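**Cell technician, bin-picking (full time, Drirarcombe)**

Posted August 14, 2023

We're looking for a second person to look after our picking cell, and we'd love it to be somebody who gets a little happy when a cable is routed well.

The cell is called Plumel. It's one robot arm, one gripper, one metal bin, and a great deal of clamping. The arm reaches into the bin and picks up rectangular bars. We tip the bars in, the arm sorts out which one it can get at, and we learn a lot about grip and reach along the way. Our customers make parts that arrive jumbled in containers, and Plumel is where we try things before any of it goes near their floor.

Deming Lei has kept it running single-handed since we built it. He's very good at it and he'd like to take a vacation. He'd also like someone to argue with about hose lengths, so please come with opinions!

**What you'd be doing**

Mornings start at the bin. It has to sit where the robot thinks it sits, and it gets knocked, leaned on and bumped by the tooling like any bin does. You'll check the clamping, check the position against the reference marks, and run the slow approach to each corner before anyone turns the speed up. If the bin has crept, you move it back, tighten up and teach the corner points again. Deming can do this in the time it takes the coffee to brew. It took him a while to get there, and we won't expect it of you in your first month.

After that, the gripper. You'll clean it, check the fasteners with a torque wrench, look over the fingers for wear, and write down what you find. We do a full strip-down every 1000 cycles of hard contact testing, and we mean full: everything off, laid out on the bench in order, inspected and put back with fresh threadlocker where the drawing calls for it. Some people find this dull. We hope you're one of the others.

Then there's the dress pack, our name for all the cables and hoses that ride along on the arm. When the wrist turns down into a bin, that bundle has to go somewhere, and deciding where is a craft. Too short and it pulls at the fitting. Too long and it flops around and finds the rim. You'll be rerouting it whenever we change the tool. 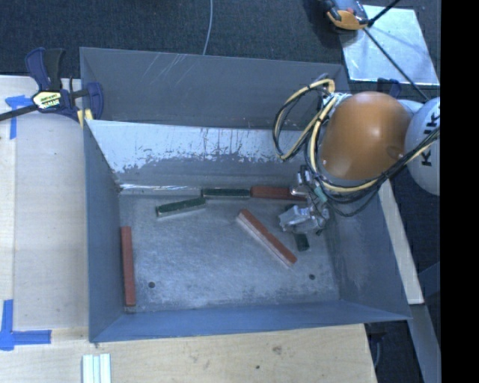 Bars lying flat in the open are the easy ones. The interesting picks are the bars up against a wall or tucked close beside a neighbor, where the tooling needs room that the bin doesn't want to give it. A good part of your week will go to those. You'll set up the awkward layouts by hand, run them, watch closely, and tell Hanyu Long (who writes the motion software, two desks over) what you saw. She'll want to know which side of the gripper touched first, and what the hoses were doing at the time. Notes in plain language are perfect. Sketches are even better, and she pins up the good ones.

You'll also fix things. In the past year that's meant a chafed air line, a connector that only failed with the wrist turned a certain way, a bracket we had to remake twice, and a very long hunt for a rattle. We have a small machine shop with a manual mill and a lathe, and you'll have free use of both once Junhao Jin has walked you through the safety training.

**What we're hoping you bring**

- Hands-on experience keeping machines going. Robots are great, but so are packaging lines, printing presses, farm equipment or CNC machines.
- Comfort with basic pneumatics and 24-volt wiring, including finding the fault when the drawing is out of date
- Careful lockout habits, every time, including when you're only reaching in for a second
- The patience to change one thing, test it, and write it down before changing the next
- Enough confidence with a teach pendant to jog an arm slowly, or a real wish to learn. We'll train you.

You don't need a degree. You don't need to code, though you'll pick up a bit by sitting near Hanyu. You should be able to lift 30 pounds and be okay with bending and working at bench height for a good part of the day. If you need the setup changed to make that work, tell us and we'll talk it through.

**The practical stuff**

The job is on site in Drirarcombe, in the Qiu building, second door past the loading dock. Hours are daytime, with no shifts and no on-call. There's paid overtime on the few evenings before a customer demo, and we warn you well ahead. You get a yearly tool allowance, and your tools stay yours.

You'd report to Weidong Lu, who runs the lab and will be in your interview.

**How to apply**

Send Zihan Xia a resume and a short note about something you repaired or set up that you're still proud of. It can be a tractor, a sewing machine, anything. Photos welcome. No cover letter needed beyond that.

If it looks like a fit, we'll invite you in for half a day, paid. You'll meet everyone, have lunch with us, and spend an hour at the cell with Deming doing an actual gripper check. There's no trick to it and no score sheet. We want to see how you like the work, and we want you to see the place on a normal day, with the bench as messy as it usually is.

Zihan answers every application, and you're welcome to write to her first with questions about the cell, the pay band or parking.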